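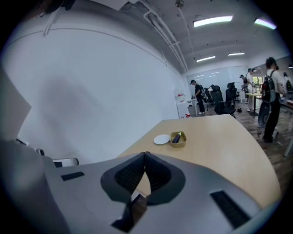

Loss of Fingertip Covering on a Hand-held Gripper: Fault Report and Corrective Work

Student project report, Department of Mechanical Engineering
Project partner: Jandotmont
Submitted in May

1. Summary

The project set out to record demonstrations of simple table tasks with a hand-held gripper, for later use in training the Besano arm. Part-way through the recording period, the mesh covering on one finger pad began to separate from the soft body beneath it. The fault was not noticed at once, and a number of recordings made with the damaged pad had to be withdrawn. This report sets out what happened, the probable cause, and the changes made to the equipment and to the working procedure.

2. Background

The gripper has two soft finger pads which close towards each other when the operator squeezes the handle. Each pad is faced with a fine black mesh, which improves the hold on smooth objects. The task under study was the transfer of a single item of food between a small tray and a plate. An aubergine was chosen as the main test object, as its skin is glossy and its weight lies towards one end. It is therefore a demanding object for a gripper that relies on friction.

The full collection came to 3,416 recordings. The work was carried out in a shared room, at a desk kept for the project during working hours.

3. Description of the fault

The first sign of trouble was a rise in dropped objects. Over one afternoon the aubergine slipped on 13 occasions, against a usual figure of 3 for a session of the same length. The operators put this down to tiredness and to the angle of approach, and recording continued.

At 16:30 the lower edge of the mesh on the left pad was found to have lifted. When the pad was pressed by hand, the mesh slid over the soft material and did not return to its place. A small fold had formed near the tip — enough to keep the two pads from meeting evenly.

No person was hurt. The group nevertheless treated the matter as a safety concern. The same pads are fitted to the Besano arm, and an object released at full speed could strike a person standing nearby.

4. Investigation

Both pads were removed and compared with an unused pair. The adhesive on the left pad had softened along its lower edge, while that on the right pad was sound. Three possible causes were considered.

The first was a faulty batch of adhesive. This was ruled out, as the two pads had been prepared together from the same tube.

The second was wear from normal use. It could not be excluded, but both pads had done the same amount of work and only one had failed.

The third was cleaning. The operators had been wiping the pads with a solvent-based cleaner supplied by Prandton, and the usual method was to hold the gripper in the right hand and wipe from the left. The left pad therefore received most of the liquid. A spare pad treated in the same way lifted after 11 applications. The group regards this as the most probable cause, although a single spare pad is a small test.

5. Effect on the recordings

The moment at which the mesh began to lift could not be established. All recordings from the affected session were withdrawn, including those in which the transfer appeared to succeed. Those from the previous session were checked one by one and kept where the edge of the mesh could be seen lying flat.

6. Corrective work

The mesh is now fixed with a Blomqvist flexible adhesive and folded over the lower edge of the pad, where it is held by a line of stitching. Solvent cleaner has been withdrawn from the desk. Pads are wiped with a damp cloth and left to dry before use.

Both pads are inspected at the start of each session and again at midday. An operator who records more than three drops in a row must stop and examine the gripper before going on. The result is entered in the session log — including when no fault is found.

7. Outstanding matters

The new fixing has not yet been tested on the Besano arm, where the closing force is higher. Until that test has been made, the arm is to be run at reduced speed, with all persons outside the marked area. A replacement set of pads has been requested from Jandotmont.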